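Listcombe Library Extends Evening Hours at Two Branches

05/06/2026

The Listcombe Public Library will keep its Vakulenko Street and Hallura branches open until 9 p.m. on four evenings a week, following a trial that began in January. The new schedule was approved at the library board's regular meeting and takes effect at the start of the summer term.

Both branches previously closed at 6 p.m. During the trial, 407 residents applied for a library card after 6 p.m., and 38 community groups asked to use the meeting rooms in the evening. The board had set no target for either figure, but members agreed that the response justified a permanent change.

"Many of our residents work until five or later and then have a bus ride home," said Yaw Akpalu, director of library services. "For those families a building that closed at six was, for practical purposes, closed all week. We are pleased to be able to offer them the same service that other patrons have had for years."

The added hours will be covered by existing staff on a revised rota and by four new part-time positions, two at each branch. Applications for the part-time positions are being accepted at the main office and will remain open until all four are filled. Applicants do not need a library degree but must be able to work at least two evenings a week.

Reference help, printing, public computers and the return desk will all operate during the extended hours. The local history room at the Vakulenko Street branch will continue to close at 5 p.m., as the collection can be consulted only when an archivist is on duty. Requests for material from the room may be left at the front desk and will be answered the next working day.

The children's areas at both branches will also stay open in the evening. Puzzles and wooden blocks may be used in the library but are not lent out. Children under 10 must be accompanied by an adult at all times, and after 7 p.m. this rule applies in every part of the building, including the entrance hall.

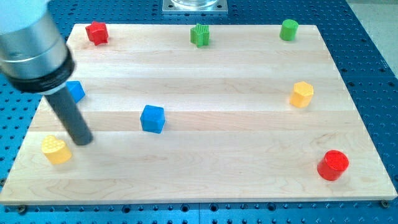

Parking and Transportation

Patrons of the Hallura branch are reminded that the parking lot behind the building is shared with the Pitar Medical Center. Library spaces are marked in green and may be used free of charge for up to three hours. The gate on the north side of the lot will now be locked at 9:30 p.m. instead of 7 p.m. Vehicles left after that time cannot be retrieved until the following morning.

The town's bus service has confirmed that the last Route 10 bus will stop outside the Vakulenko Street branch at 9:12 p.m. on evenings when the library is open late. No change has been made to the Hallura routes, where the nearest stop is a short walk away on Orchard Avenue.

Funding

The cost of the extended hours will be met from the library's operating budget for the current year. A separate grant of $1000 from the Friends of the Listcombe Library will pay for new lighting along the path between the Hallura branch and the parking lot – a request raised by several patrons during the trial. Work on the lighting is expected to be finished before the fall.

Eustaquio Villalobos, who chairs the library board, said that the schedule would be reviewed after one year. The board will look at visits, use of the meeting rooms and staff workload before deciding whether the Northgate and Mill Road branches should follow. "We would like to see all four branches on the same hours," he said. "The smaller buildings have fewer staff, and we need to be sure the work can be shared fairly before we make that commitment."

Hours at Northgate and Mill Road are unchanged for the present. Weekend hours at all branches also remain as they are. Printed copies of the new schedule are available at every circulation desk, and groups wishing to reserve a meeting room in the evening may do so in person or by telephone up to six weeks in advance.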